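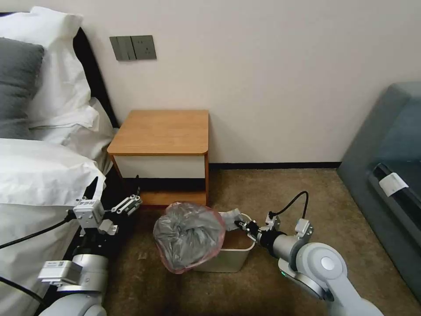 The bronze of Shobha Sundaram, the schoolteacher who led the campaign against the poll levy in Zillham, is to have a new home at last. Town councillors voted on Monday evening to move her from the back of the old corn exchange, where she has spent a good many years looking out over the bins, to the front steps of the town hall.

She will take the spot held until December by Alderman Hegyi, a mill owner whose generosity to the town (the library, the baths, the bandstand that leaks) has lately been weighed against the way he treated the families who worked for him. He is going to the museum, with a panel telling both halves of his story.

The vote was close, and good-tempered for the most part. Amr Saber, who brought the motion, thanked the 1250 residents who had signed the petition and said he hoped people would come and say hello to her. Mi-kyung Wang voted against – she would have liked the two statues to stand side by side, and quite a few in the public seats clapped her for it.

Work on the plinth starts next month and should take 4 weeks.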